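제4장 경량·변형성 물품의 상자 포장

학습 목표

이 장을 마치면 다음을 할 수 있어야 한다.
포장 대상 물품을 강성과 표면 상태에 따라 분류한다.
팽창 고무 제품과 경질 곡면 제품의 파지 위치를 구분하여 정한다.
상자 내벽과 물품 사이의 여유 공간을 계산하고 완충재의 양을 결정한다.
작업면의 준비 상태를 점검표에 따라 확인한다.

4.1 서론

제3장에서는 직육면체에 가까운 물품을 대상으로 적재 순서와 충전율을 다루었다. 직육면체 물품은 서로 면으로 접촉하므로 치수만 알면 배치를 결정할 수 있다. 그러나 가정과 소규모 창고에서 실제로 포장하는 물품의 상당수는 곡면을 가지거나, 외력에 의해 형상이 변하거나, 두 성질을 함께 지닌다. 풍선, 고무공, 플라스틱 용기, 비누와 같은 생활 소품이 여기에 속한다.

이러한 물품은 외형 치수만으로 배치를 정할 수 없다. 같은 물품이라도 잡는 위치와 누르는 힘에 따라 차지하는 공간이 달라지며, 상자에 넣은 뒤에도 위치가 이동할 수 있다. 이 장에서는 변형성 물품과 곡면 물품을 개방형 골판지 상자에 넣는 수작업을 다룬다. 뚜껑의 접착과 결속은 제6장에서 따로 설명한다.

4.2 물품의 분류

본서에서는 Tiditz 분류표를 따라 물품을 네 등급으로 나눈다. 이 분류는 재질이 아니라 손가락으로 가볍게 눌렀을 때의 반응을 기준으로 한다.

A급: 눌러도 형상이 변하지 않으며 표면이 매끄러운 물품. 경질 플라스틱 용기, 유리병 등.
B급: 눌러도 형상이 거의 변하지 않으나 표면이 마모되거나 가루가 묻어나는 물품. 고형 비누, 분필 등.
C급: 누르면 변형되고 힘을 제거하면 원래 형상으로 돌아오는 물품. 팽창한 풍선, 고무공 등.
D급: 누르면 변형되고 형상이 회복되지 않는 물품. 점토, 얇은 알루미늄 용기 등.

A급과 B급 물품이 겹쳐 놓이는 경우에는 B급의 취급 조건을 적용한다. 가루가 묻어나는 물품이 매끄러운 면 위에 놓이면 마찰이 줄어 미끄러지기 쉽고, 접촉면이 오염된다. C급 물품은 단독으로 취급하는 것을 원칙으로 하며, A급 물품의 아래에 두지 않는다.

4.3 작업면의 준비

작업대는 네 변에서 접근할 수 있는 것이 바람직하나, 최소한 작업자의 정면과 좌우가 비어 있어야 한다. 모서리가 둥근 작업대는 상자를 끌어 옮길 때 걸림이 적다. 상판에는 밝은 단색의 시트를 깐다. 시트는 물품의 긁힘을 줄이고, 떨어진 가루와 작은 조각을 쉽게 찾을 수 있게 한다.

시트의 주름은 작은 물품을 세울 때 문제가 되지만, 상자를 놓는 데에는 지장이 없다. 주름을 완전히 펴려고 시트를 상판 끝까지 당겨 고정할 필요는 없으며, 가장자리가 일부 드러나도 무방하다.

상자는 작업자의 주로 쓰는 손 반대편에 둔다. 오른손잡이의 경우 왼쪽이 상자 구역, 오른쪽이 대기 구역이 된다. 상자의 개구부는 위를 향하게 하고, 식별용 라벨이 붙은 면은 작업이 끝난 뒤에도 읽을 수 있는 방향으로 둔다.

4.4 파지 위치

C급 물품은 양쪽에서 넓은 면으로 잡는다. 풍선의 경우 가장 넓은 부분을 강하게 누르면 내부 압력이 올라가므로, 폭이 좁아지는 목 부근을 좌우에서 같은 힘으로 받치는 방법이 권장된다. 한쪽 힘이 크면 물품이 회전하거나 위로 빠져나간다. 손톱, 금속 모서리, 라벨의 날카로운 끝은 접촉면에서 제외한다.

곡면을 가진 A급 물품은 측면의 대향하는 두 곳을 잡는다. 윗면에 다른 물품이 얹혀 있으면 들어 올리기 전에 분리하거나, 두 물품을 함께 눌러 고정한 상태로 옮긴다. 후자의 방법을 쓸 때에는 이동 거리를 300mm 이내로 제한한다.

상자 안에서는 손과 도구가 벽에 닿지 않도록 위에서 수직으로 접근한다. 골판지의 윗단은 반복 접촉에 약하며, 한 번 꺾이면 적층 강도가 떨어진다.

그림 4-1 상자 구역과 대기 구역의 배치 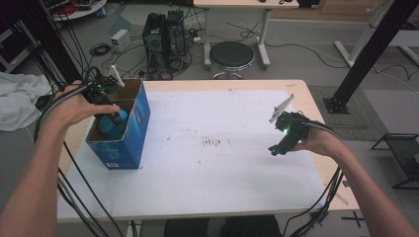

그림 4-2 풍선의 좌우 파지
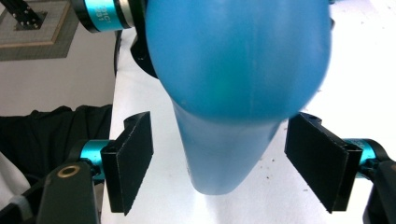 그림 4-3 곡면 물품과 막대형 물품의 동시 파지
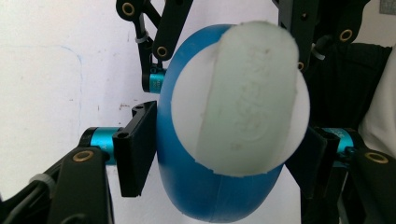 4.5 여유 공간의 계산

상자 내벽과 물품 사이의 거리를 여유 공간이라 하고 c로 표시한다. 상자의 안쪽 폭을 W, 물품의 최대 폭을 d라 하면, 물품이 중앙에 놓였을 때 다음 식이 성립한다.

c = (W − d) / 2

예를 들어 W가 498mm이고 d가 300mm이면 c는 99mm이다. Billach 규격에서는 C급 물품의 여유 공간을 한쪽당 70mm 이상으로 정하고 있으므로 이 배치는 조건을 만족한다. A급 물품에는 하한이 없으나, 여유 공간이 클수록 운반 중 이동량이 커지므로 완충재를 채워야 한다.

C급 물품의 d는 힘을 가하지 않은 상태에서 측정한다. 잡고 있는 상태의 폭을 사용하면 손을 놓은 뒤의 여유 공간이 계산값보다 작아진다. 물품이 회전 대칭이 아닌 경우에는 서로 직각인 두 방향에서 d를 측정하고 큰 값을 쓴다.

4.6 완충재의 선택

완충재는 종이계, 발포계, 공기계로 구분한다. C급 물품에는 구김 종이를 느슨하게 넣고, 모서리가 있는 발포 조각은 쓰지 않는다. B급 물품은 먼저 얇은 종이로 한 겹 감싼 뒤 완충재와 접촉시킨다. Vikitero 1608형과 같은 공기 쿠션은 A급 물품의 측면에만 사용하며, 바닥에 깔 때에는 골판지 한 장을 덧댄다. 완충재의 높이는 물품의 윗면을 넘되 상자의 윗단을 넘지 않게 한다. Blöndal 방식의 이중 바닥은 4.7절에서 설명한다.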